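Bench notes – kitchen test corner, Saturday, June

In at 7. Coffee machine still making that noise, descale it Monday or whoever gets to it first.

Plan for today: get the cutting board question settled, redo the oil trial, sort out the drying spot by the sink. Masanobu wants the small wares list closed so Illemero can order for the whole floor and stop asking.

Boards first.

Pulled the four from the rack. The Skodia one is still the best to cut on but it cups. Put the straightedge across it again this morning and there's light under the middle. Last time it had been laid flat to dry so I blamed that, this time it stood on edge all week and it's the same. Flip it over and it rocks. Fine for bread. Not fine for anything where you lean on the knife.

The thin flexible ones: out. Curl up after the hot wash, both of them. Bagged for Masanobu in case he wants to send them back, if not they go in the bin.

That leaves the grey-green board. Been using it as the everyday one so it has had by far the most abuse – onions, squash, the frozen bread disaster, box cutter once (not me). Hand washed every time, never in the machine. Stays flat. Slides on the dark bench top though, need a damp cloth under it or it walks off when you chop fast. Rubber corners might do it. Ask Tamura if they sell the corners separate, they did for the old trays.

Scuffs are the issue. They're all in one band across the middle where everybody cuts, and the long strokes run more or less the same way. Ran a fingernail over them. Most I can't feel at all, a few catch. The ones that catch are where beet color was hanging on last week.

Tried in order:

Dish soap and the soft brush. Nothing, as expected.

Baking soda paste, 7 minutes, rinse. Takes the color out, does nothing for the marks. Board a bit duller after? Could be me.

Clellness spray, sprayed on, left while I did the drawers, wiped. Smell is strong, had to open the window. Marks look lighter when it's wet and then come right back when it dries. So no.

Scraper, held low, on one corner only. This is the one that does something. Takes the raised fuzz off so the catch is gone. The mark itself stays but its smooth, and smooth is what I care about. Did not do the middle yet, want Masanobu to feel the corner first and say if he's happy.

Left the board on the bench next to the utensil holder and went to find the scraper's blade cover. Still haven't found the blade cover. 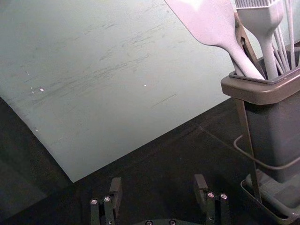 Grey-green board, scuff band across the middle, utensil holder at right. Few tiny white specks on the face too.

On specks. Don't know what they are. Candidates: soda paste that didn't rinse off, crumbs, lint off the towel, or nicks showing pale. Wipe with a wet finger, if it goes it was dirt. If it stays, mark it with pencil and look again next week. Note to all – don't wipe this board with the white terry towels, use the flat blue ones in the second drawer, otherwise we'll be guessing about lint forever.

Utensil holder. Separate job but while I'm at it.

Keeping the tall dark grey one. The drip tray underneath is the reason, everything else we tried just let the water run onto the bench and we got the ring. Tray is shallow, so it needs emptying daily and it doesn't get emptied daily. Putting it on the closing list. The stand is fine, heavy enough. Holder lifts off for washing, do the inside of the rim as well, there's a lip and gunk collects under it. Bottle brush, the bent one.

Rule I'd like to try: only things that touch food go in the holder. Found a paint stirrer in there in the spring. Also pencils. There's a mug for pencils.

Oil trial, round two.

Wood spoons only this time, board is not wood so leave it out (somebody asked). Two sets, one with the plain mineral oil, one with the wax mix. Wiped on with paper, left 50 minutes, wiped off, stood up in the dish rack with the handles down. Wax set feels nicer. Plain set looks drier already but that's what I thought last time and then they were the same by the end of the week. Not writing a verdict. Check them Tuesday lunch and again before they get used.

Wax mix ran low, there's maybe one more round in the jar. Recipe is taped inside the cupboard door, left side. Warm it slow. Last batch got hot and went grainy.

Drying spot.

Moved the rack to the left of the sink so boards can stand on edge without leaning on the wall. The wall behind is getting a tide mark. Wiped it, came off mostly. Boards go in the wide slots, long side down, not touching each other. If there are only narrow slots left move the plates, plates dry anywhere.

Measured the slots for the new board size. The big Illemero one won't go in, it's too thick by a hair. Either order the medium or bend the wires and I'm not bending the wires again.

Money, for Masanobu's list:

Spare board same as the grey-green one, two of them, so one can rest while the other gets scraped. Keep raw meat on its own board, write on the edge with the paint pen.
Rubber corners, one set, if Tamura has them.
Blue flat towels, pack of 75. Price went up, still cheaper than the small packs.
Scraper blade cover. Or a cork.
Bottle brush, bent.

Quote reference is 2612, it's in the shared folder under June. He has to approve it, I can't.

Left over / didn't get to:

Drawers only half done. Top two are sorted, third is all lids. Lids with no boxes are in the crate by the door, take what's yours.
Knife sharpening. The short one is bad, it's dragging and I think that's part of why the board looks how it looks. People push harder. Do the knives before the new boards come or we're just doing this again.
The bench top itself. Has a dull patch near the socket, tried a damp cloth and then a bit of vinegar, no change. Leave it alone for now. Do NOT use the green pads on it.
Light over the sink flickers, over 50 hours on that tube at the very least, have a spare in the tall cabinet somewhere.

Talked to Masanobu Ishida on the phone just before lunch. He's ok with keeping the grey-green board and retiring the Skodia to bread. Wants to try the scraped corner himself before I do the middle. Also asked why we don't just sand it. Told him I don't want plastic dust near food – if it is plastic, label's long gone, so treat it like it is. He said fine, scraper then.

He'll be in Tuesday. Leaving the board out for him on the bench, dry side up, scraper next to it with tape on the blade. Please dont put it away.

Afternoon: washed everything that was out, emptied the drip tray, hung the blue towels. Bin is full, took the bag down. Window shut, machine off at the wall.

Next time: knives, specks, spoons, third drawer.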